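3.2 Household setting and sorting behavior

The second part of the study looked at how the layout of a home affects what residents do with small items of waste. Earlier work on household recycling has relied mainly on surveys, in which residents report their own habits. Such reports tend to favor the answer that residents believe is expected of them. We therefore combined a short questionnaire with home visits and with the weighing of waste at the point of collection. The sample was drawn from two housing districts, Mondlow and Destico, which are served by the same collection company, Heiskanen, but differ in the age and size of their apartments. In total, 238 households agreed to take part, and 30 of these were visited at home.

Visits took place in the early evening, when the kitchen was most likely to be in use. Residents were asked to leave their rooms as they were and to carry on with normal tasks. Figure 4 shows two views: (a) a table with a green-and-white checkered tablecloth, and (b) a kitchen floor with a round, lined trash can holding crumpled paper and wrappers.
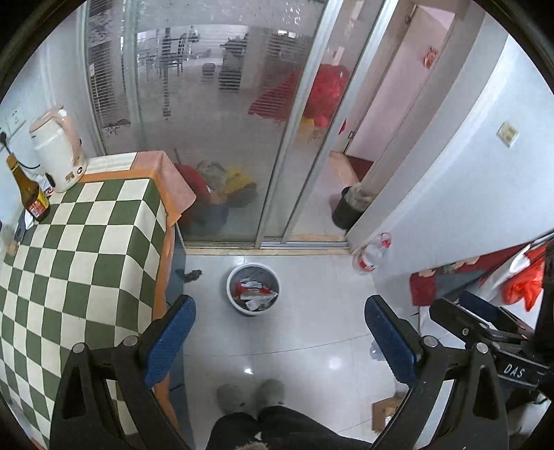
Residents were then asked to explain where they would place each of five common items: a paper napkin, a snack wrapper, a yogurt cup, a milk carton, and a used battery. The napkin and the wrapper produced the least agreement. Many residents knew that clean paper could be recycled but were unsure whether a used napkin counted as clean. In Mondlow, where kitchens are small and the shared recycling room is on the ground floor, residents often said that they would not keep a separate container for paper in the kitchen at all. In Destico, where most kitchens have a storage closet nearby, separate containers were more common, although they were not always used for the purpose marked on them.

Distance was the factor residents mentioned most often. Several described a first decision made at the table or the counter and a second one made later, when the bag was taken out. The second decision was rarely used to correct the first. Once an item had gone into the general bag, it stayed there. This agrees with the weighing results reported in Section 3.1, in which paper made up a large share of the general waste from both districts.

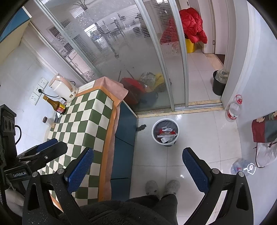 The questionnaire included an open question on what would make sorting easier. Answers were coded by two members of the research team working separately, and differences were settled by discussion. This produced 380 coded statements. The largest group concerned space in the kitchen, followed by unclear labels on packaging and the condition of the shared recycling room. Requests for more printed information were few, which is of interest given that the current Hendix program in both districts depends heavily on leaflets and posters.

Two limits of this part of the study should be noted. Households that agreed to a visit may have had a stronger interest in recycling than those that declined. The presence of a visitor may also have changed what residents did, even when they had been asked to follow their usual routine. We did not attempt to correct for either effect. The visits are used in the sections that follow to help interpret the weighing results, and no separate estimate of sorting rates is drawn from them.

Section 3.3 turns to the shared recycling rooms and compares the placement of containers in the two districts.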